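Telico Community Computing
Call for participants: Evening course in computer repair and reuse, Narnlow

Telico invites applications from adults living in or near Narnlow who wish to take part in its evening course in computer repair and reuse. The course begins in May and runs for 10 weeks, with one session of two hours each week. There are 25 places. No fee is charged, and all tools and materials are supplied.

Background

Telico has offered practical training in Narnlow for six years. In the last full year its workshop passed on 363 repaired desktop computers to households, schools and local groups. Demand for these machines is greater than the workshop can meet, and the course has been set up to widen the number of residents able to carry out basic repairs, both at home and on behalf of others.

The course is supported by the Clomen Fund, which meets the cost of teaching and room hire. Participants are under no obligation to the Fund or to Telico once the course has ended.

Who may apply

Applicants must be aged 18 or over on the first day of the course. No earlier experience of repair work is needed, and no qualifications are asked for. Applicants should be able to read short written instructions in English and to work at a bench for up to an hour at a time. Chairs and adjustable benches are available on request.

Preference will be given to people who are not in full-time work or study, and to those who have not previously attended a Telico course. Staff of Telico and members of their households may not apply.
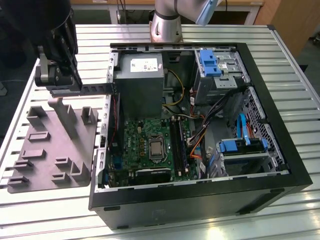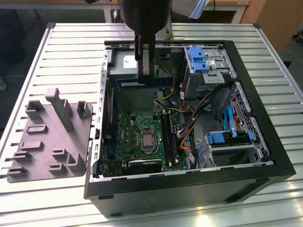
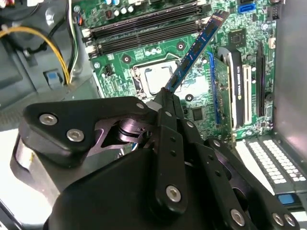 Teaching takes place in the Siqueira Building, Narnlow, on the ground floor, with step-free entry from the car park. The first four sessions deal with safe working, the names and purposes of the main parts, and the order in which a computer should be taken apart. Each pair of participants will be given a desktop tower to work on, laid on its side with the side panel removed, and will learn to take out and refit memory modules before moving on to drives and power supplies. Later sessions cover fault finding, the safe wiping of stored data and the installation of a free operating system. The final session is set aside for a practical task, after which a certificate of attendance will be issued.

What is expected of participants

Participants are asked to attend at least eight of the sessions and to arrive in good time. Anyone who misses the first session without notice may lose their place to a person on the waiting list. Long hair should be tied back, and loose jewellery removed before work begins – a locker will be provided. Participants may bring a computer of their own to the last three sessions, although Telico cannot accept responsibility for any data held on it.

Travel costs within the Narnlow area will be repaid on production of a ticket or receipt. Help towards childcare may also be available and should be requested on the application form.

How to apply

Application forms may be collected from the reception desk at the Siqueira Building or requested by post. Large print copies are available. Completed forms should be returned to the same address, marked "Evening course".

Places will be offered in writing. Where there are more suitable applicants than places, a draw will be held and the remaining names kept on a waiting list until the second session. Information given on the form will be used only for the running of the course and will be destroyed six months after it ends.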